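Sun 27 September — equipment list for the February order

Came in on a weekend because I can't think about money with the arms running. Budget line is the same as last year, so whatever goes on the wish list has to push something else off it. Writing it all down before I talk myself into the fancy stuff again!

Grippers first

We have two on the bench and one spare in a drawer, and I don't love the spare (the old one with the sticky finger). Erndale quoted 849 each for the parallel-jaw kind, same bolt pattern, so no new adapters. Stotberg is cheaper until you add the mounting kit, and then the gap is so small I'd just stay with what fits. I'm putting down one from Erndale and leaving a question mark next to a second.

Finger pads are the thing we burn through. Bag work is hard on them — straps, zippers, folded fabric, all of it rubs. A pack of 12 is 70 and I want two packs. Last year I ordered one and we were cutting our own out of sheet rubber by spring, which was a terrible week.

Holding the tote up by its top edge with one arm is the kind of job I'm buying for. The weight hangs off to the side, the fabric creases wherever it wants, and the second arm needs room to come in. If a gripper is good at that I don't much care what else is on the data sheet.
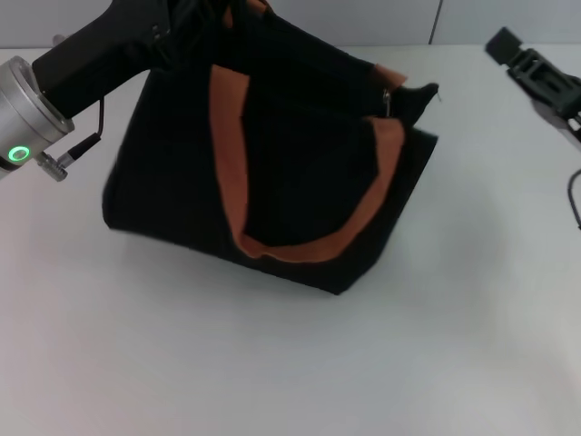
Cables

Those thin black ones looping off the wrist want a proper sleeve or at least clips. Sitompul sells a clip set for 146 that covers both arms, and it's dull, but I'd take it over a second spare gripper. Also want two extra connector leads in the drawer. Ask whether they come in a shorter length.

Soft goods

More bags! All different, please. I'm tired of black on black. Something pale, something with stiff handles, one with no zipper. Thrift store run, petty cash, no quote needed.

Not this year

Runora's tool changer. Gorgeous, and I watched the demo twice, but it eats the whole line and we'd have nothing left for pads. Ask again when the next budget opens.

To do: get the Erndale quote in writing, and check if their price includes shipping.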